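Guswood opens its swap room, and the old curved cabinets are the stars

4 min read
18 shares | 6 comments

September 21, 2023

If you've walked past the old furniture showroom in Guswood lately and wondered why the lights were on, go in! The neighborhood now has a household swap room, where anyone can leave a good thing they've stopped using and take home a good thing they need. It opened this week with 231 items on the shelves, and by closing time on the first day 142 of them had found new homes.

The idea came from Mihret Mamo, who moved to Guswood from Akham two years ago with one suitcase and a rice cooker. She furnished most of her apartment from what people left in the lobby of her building, and she never forgot it.

"I had a lamp from the third floor and plates from the fifth floor," she said, laughing. "Then I had too many plates. I wanted somewhere to put them that wasn't a lobby."

The showroom had stood empty since the Kabbaj furniture shop closed, and when Mamo and her neighbor Hanane El-Sayed got the keys in July, they found that a lot of the display pieces had been left behind. There were wardrobes with no doors, a dining table with a split leg, and a set of wooden shelving cabinets with slatted sides that curve around at the corners and wide, rounded drawers at the front. El-Sayed took one look at those cabinets and decided the whole room should be built around them.

She spent most of the summer on them. The drawers had swollen and had to be eased out one by one, the runners waxed, the insides vacuumed and aired. She left the finish alone, scratches and all, and I'm so glad she did. The wood has a lovely warm honey color, and in the morning, when the light comes in through the gaps between the slats, people stop talking for a second and just look at it.

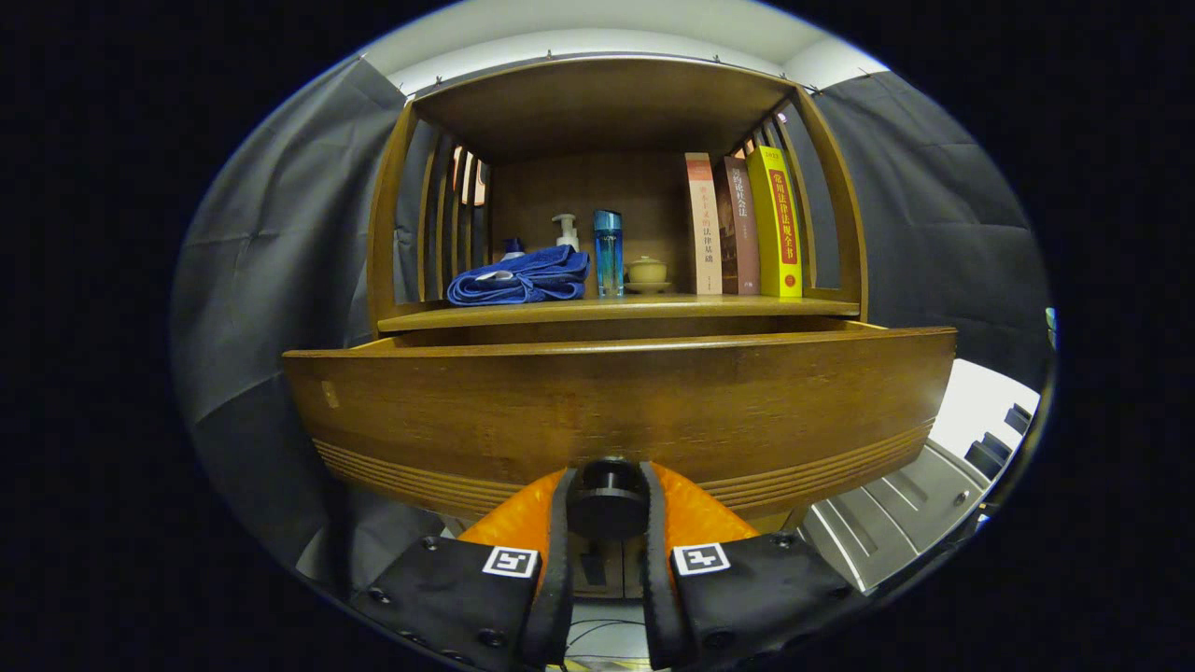
What I like best is that the shelves aren't sorted by department. El-Sayed tried that for one afternoon (kitchen here, bathroom there, books along the back) and said it felt like a stockroom. Now each shelf is put together like a corner of somebody's home, so a towel can sit beside a lidded tea cup and a row of law books in Chinese, and it all makes a strange kind of sense. You come in for a mug and leave with a dictionary.

The books have been a surprise hit. Guswood readers have brought in novels, cookbooks, school atlases and textbooks in several languages, and the textbooks went faster than anyone expected. One student spent close to an hour sitting on the floor with a stack of them and went home with as many as she could carry.

The rules are short and taped up by the door. Bring things clean. Bring things that work. Towels and bedding should be washed and folded before they come in, and bottles should have their caps on. Cups with lids or saucers stay together as a set - please don't take the saucer and leave the cup! Nothing has a price, and you don't have to bring something in order to take something. The one limit is a maximum of five items per visit, which Mamo hopes to drop once there's more stock in the back.

Large furniture isn't accepted yet. The room simply doesn't have the floor space, although there's a notice board by the window where you can post a card if you have a sofa or a bed to give away. There were already a dozen cards on it when I visited, including one for a piano that "needs love and four strong people."

The drawers are worth a look too, and plenty of visitors miss them. El-Sayed keeps the small stuff there: napkins, candle stubs, spare lids, playing cards, balls of string. They pull out smoothly now, though she asks that you use both hands and push them closed again when you're done, as they stick out far enough to catch a knee.

Toden, the hardware store across the street, has lent a workbench and 40 storage crates, and is setting aside a few hours a month for repairs. The first repair evening will cover loose handles, wobbly chairs and lamps that need rewiring. It's free, with room for 30 people, and you can put your name down on the sheet at the front desk.

I asked Mamo whether she'd taken anything home herself. She had. A yellow mixing bowl, a chess set missing one bishop, and, after all that, two more plates.

The swap room is open from 10 a.m. to 6 p.m. and stays open an hour later on repair evenings. Drop-offs are taken until half an hour before closing. If you can spare a morning to help sort and wipe things down, ask for El-Sayed, who will hand you a cloth and probably a cup of mint tea.

6 comments

Get neighborhood news in your inbox. Sign up for our newsletter. You can unsubscribe at any time.

We use cookies to improve your experience on this site. Accept | Manage settings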